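Le pli, ce petit despote

Par Bakari Rotich

Il y a des couples qui ont survécu à un déménagement et que la serviette-éponge a failli perdre. En deux ou en trois ? Liteau dehors ou dedans ? Chez Flendari, qui vend du linge de bain à Nurkport, on a posé la question à 224 clients un samedi. Le ton est monté vers le rayon des peignoirs.

Mon camp est celui du tiers, hérité d'une tante qui mesurait ses étagères. J'y renonce chaque mois de décembre, quand les invités arrivent et que tout finit en boule dans le placard.

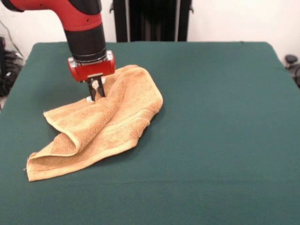
Faut-il repasser une serviette-éponge ?
Mieux vaut s'en passer, le fer écrase les bouclettes et le tissu absorbe moins.

Reste à la plier. J'y travaille.

Imprimer cet article
Envoyer par e-mail

À lire aussi
Le drap-housse, une défaite annoncée
Chez Hidby, 10 torchons à l'essai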